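Colulex Pocket Breath Tester

Saturday, June 14, 2025

I've been selling the Colulex out of my little online shop since February, and I get asked about it more than anything else I carry, so I finally sat down and rewrote this page. It's the one I keep in my own glove box (the gray one, with a scuffed corner).

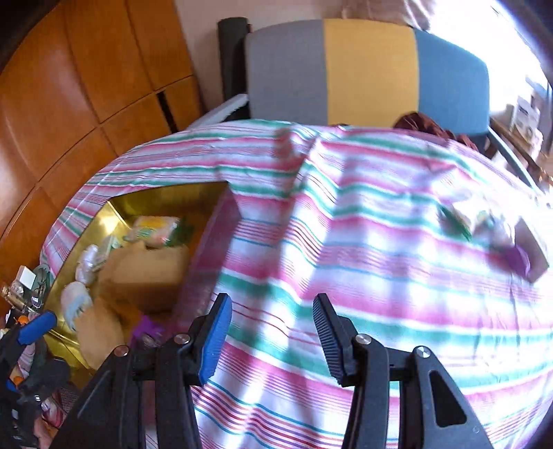
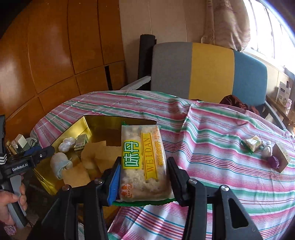
OK, so the Colulex. It uses a fuel cell sensor, the same general kind you find in the pricier handhelds, and that's the main reason I stopped carrying the cheaper Cronin. The Cronin was cute and it fit on a keychain, but mine would jump all over the place if somebody in the room had just used hand sanitizer. I got tired of answering emails about that!

You turn it on, wait for the beep, and blow steadily for 4 seconds until it beeps again. The number comes up on the screen in big digits, and it stays there long enough to read without your glasses. If you run out of breath early it shows "FLO" and you start over. I did that a lot the first week.

Please wait 15 minutes after your last drink, or after mouthwash, before you test. Leftover alcohol in your mouth will send the reading way up, and then you'll write to me in a panic.

What comes in the box:
Colulex tester
8 mouthpieces
Zip pouch
Wrist strap
Two AAA batteries
Printed guide (the type is tiny, ask me for the PDF)

The memory holds your last 654 readings, which is far more than I'll ever scroll through, but a couple of customers keep a log and they love it. Extra mouthpieces are in the Ponport section of the shop. The Uvance ones look almost the same and they do NOT fit, they wobble and leak air. I have a whole bag of them in a drawer if anybody owns a Uvance.

Calibration: once a year if you use it now and then, every six months if it's out every weekend. You mail it to me, I send it on to the service bench, and you get it back in two weeks or so. Return postage is on me the first time.

One serious thing. A low number doesn't mean you're OK to drive. Your level can still be climbing when you test, and any home unit can be off. I use mine to learn how long a couple of glasses of wine hang around in me (longer than I thought!) and I get a ride home either way.

Item number 1739. In stock in gray and white, the blue is back-ordered. Orders placed before noon go out the same day, except on weekends. Questions go through the contact form, and I answer every one of them myself, usually in the evening.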